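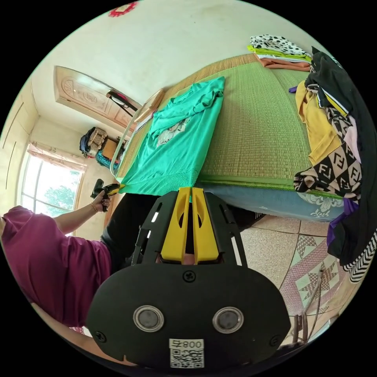 Section 4. Folding on the bed

Read section 3 first if you haven't put the mat down yet. Everything here assumes mat flat, bed against at least one wall, and a pile of clean clothes waiting.

4.1 Before you start

Check the mat (Burano or Halliday, same steps for both). Bound edge should run straight along the side of the bed. If it has ridden up at a corner, pull it back from the opposite side, not from the binding. Binding stitches go first if you tug them.

Unfolded clothes go over one side of the bed. Finished stack goes in a far corner. Middle stays clear, one garment at a time.

Note: a woven straw mat is firmer than a duvet, so sleeves stay where you put them. On a duvet expect to do steps 3 and 4 twice.

Caution: take off rings and bracelets. They catch the weave, and a pulled strand can't be pushed back in.

4.2 Sweatshirts and jumpers

1. Lay the sweatshirt flat, hem towards you, neck away.

2. Smooth from the middle outwards with flat hands. Don't stretch the ribbing, it goes wavy and then the whole fold sits crooked.

3. Fold one sleeve across the upper half. Keep it level with the chest, cuff not poking out past the far side.

4. Same with the other sleeve, on top of the first. Thick sleeves – turn the cuff back on itself so you don't get a lump in the middle.

5. Bring each side in by a quarter. The sides should nearly touch, a small gap is fine.

6. Hem up to the neck. For a shallow drawer stop there. For a deep drawer or the Kuko box, fold once more.

7. Press down with both palms and move it to the stack, folded edge facing out.

Note: printed front? Start with the print face down and it'll end up on the outside, so you can find the right one later. Otherwise all you see is plain back.

Caution: don't iron on the mat. Not even a quick go over a collar. Straw scorches and the mark is permenant.

4.3 T-shirts and thin tops

As 4.2 but skip the cuff bit. Very slippery fabrics, fold in 2 lengthwise then roll from the bottom. They won't hold a flat fold whatever you do.

4.4 Building the stack

1. Heaviest at the bottom, thin things on top.

2. Alternate the thick edge – left, right, left – or the stack leans.

3. Stop when it starts to tip. Start a second stack beside it, or carry the first one off to the drawer.

4. Keep the stack back from the edge of the bed. Someone will sit down.

4.5 The pile over the side

Pull from the top. Pulling from underneath brings the lot onto the floor, and long dark things pick up every bit of fluff going. Coats and anything very long: take them out first and hang them, they don't belong in the folding pile at all.

Check for shop tags and loose labels as you go. Snip them, don't rip them. Bits of plastic left on the mat work down into the weave and you'll feel them at night.

4.6 Afterwards

Shake the mat out of the window or brush along the grain with a soft brush. Damp patches – wipe with a dry cloth, leave uncovered until completly dry, then make the bed.

Storing the mat over winter: roll it, never fold it. See section 6. If the edge trim has come away, ask Trikine for repair tape, part 274, and quote the mat code 1018 when you write.

Last revised 2018-04-21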